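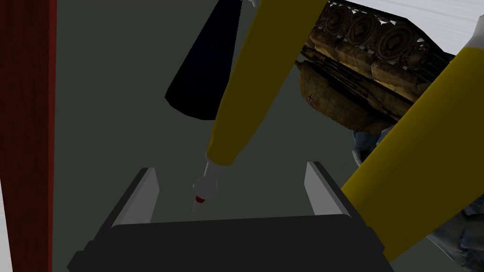 1/ Notes on the air brake dryer change on our medium-duty trucks. Posting it as a thread because the Plornside depot and the Jokivthorpe depot keep asking the same things in separate emails.

2/ Trucks covered: the Merrick box trucks and the two Merrick flatbeds. The Zorkia tractors have a different dryer with a remote purge tank. Don't apply any of this to them.

3/ Symptom that started it: water at the wet tank drain every morning, then a milky film by June. A little moisture at the drain is normal in humid weather. Milky means compressor oil is getting past the desiccant.

4/ The cartridges were on a calendar interval. That works for highway trucks. Ours stop every few blocks, so the compressor spends nearly 80 percent of the shift loaded, and the dryer gets very little purge time.

5/ New interval is by engine hours. Every 500 hours: drain the tanks, check the film, listen for a clean purge. Replace the cartridge when the film shows, or at the annual inspection if it never does.

6/ Use the oil-coalescing cartridge, not the standard one. Same thread, same seal. The standard one will spin on fine and the truck will build air normally, so a wrong part won't show itself for months. Read the label before it goes on.

7/ Procedure, short version. Chock the wheels. Drain all tanks to zero. Strap wrench on the old cartridge, counterclockwise. Wipe the base. Light grease on the seal only. Hand tight plus one turn.

8/ Do not use the strap wrench to tighten. We had a seal roll out of its groove at Jokivthorpe that way. It held at low pressure and let go near cutout.

9/ After the swap, build to cutout and shut the engine off. Wait for the purge to finish, let the gauges settle, then watch both for the leak-down. If one side drops and the other holds, look downstream of the dryer first.

10/ Purge valve: if it hisses continuously while the compressor is loaded, the valve is not seating. Dirt is the usual cause. Clean it, fit the kit, retest. A new cartridge will not fix it.

11/ Heater check before cold weather. Unplug the connector, measure resistance across the two pins, compare with the service sheet. An open circuit means a dead heater – you won't notice until the valve freezes.

12/ Someone asked about the discharge line. Yes, pull it if the film comes back soon after a cartridge change. Carbon buildup at the compressor end raises the air temperature and the dryer can't keep up. Replace the line if it's restricted. Don't try to rod it out.

13/ Box truck at Plornside with 2,594 engine hours is the highest in the group and is still on its original line. It goes first.

14/ Write the engine hours on the cartridge in paint marker, facing the frame rail so the wash doesn't take it off. Log entry goes under brakes, not under engine.

15/ Zorkia notes will be a separate thread once I have the purge tank fittings in hand.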